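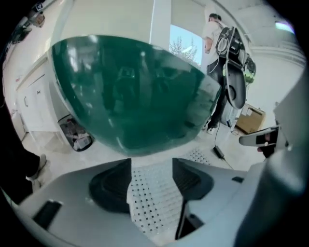
Fig. 1. Dark green curved surface with the room reflected in it. Look for the bright band along the upper left rim.

Drawing and Painting Shiny Things
Notes for Session 7, Hiltamdale Evening Art Classes
Tutor: Karlijn Dekker

Welcome back, everyone, and thank you for the lovely pile of matte pears and flowerpots you handed in last time. I've written comments on the back of each one in pencil, so please don't be shy about rubbing them out once you've read them. Tonight we move on to gloss, which a good many of you have been asking for since the first evening (Lies Bakker especially, who has been wanting to paint her grandmother's bottles and has been very patient with me).

What a shiny surface shows you

A matte surface mostly shows its own colour, lighter on the side facing the light and darker on the side facing away. A glossy one does that too, but it also carries a picture of whatever is near it. When the surface bulges, that picture gets squeezed and bent. In Fig. 1 the faint shapes in the green are chairs and furniture, and you'll notice they are darker and blurrier than the real thing would be, and that they have gone teal along with everything else in there. The surface lends its colour to whatever it reflects, or to whatever shows through it. I find it a real comfort that the shapes are so vague! You don't need to draw a proper chair, you only need a dark patch of the right sort of size, leaning the right way.

The order I'd like you to work in

Start with the outline and take your time over it. A dome with a wobbly edge will never look like glass or glaze, however beautifully you paint the middle. Turn your board upside down and check both sides against each other.

Next lay in the middle green over the whole shape, quite thinly. Don't reach for black yet. For a deep green I mix viridian with a little burnt sienna, and if it goes muddy I add a touch more viridian and carry on as though nothing happened.

While that's still soft, put in the larger reflected shapes with a slightly darker version of the same mix. Half close your eyes. If you can't see it with your eyes half closed, leave it out.

The highlight comes last. On a curved edge it's often a long band that follows the rim, and beginners nearly always make it a round white blob because that's what we remember from cartoons. Look at where it begins, where it is widest and where it fades off. Clean your brush thoroughly first, please, or use a fresh one.

A word about edges

Reflections tend to have soft edges in the middle of the form and get narrower and more crowded as they near the rim. The highlight usually has one crisp side and one that melts away. If your picture looks like plastic wrap, you've probably made everything crisp.

Exercise for tonight

Choose one glossy object from the side table, or bring your own. Make 6 small tonal studies in pencil or charcoal, each no larger than a playing card, moving your chair a little between them. Watch how the highlight slides along while the object stays put. After the tea break, choose the study you like best and work it up in colour.

For home

One painting of a curved, shiny object in your own kitchen, with the kitchen in it. A kettle is fine, a ladle is harder, and a spoon will turn the whole room upside down on its hollow side, so be warned. Paper of 100 gsm will buckle under wet paint, so use something heavier or tape it down well.

Spare boards are on the bottom shelf, behind the easels.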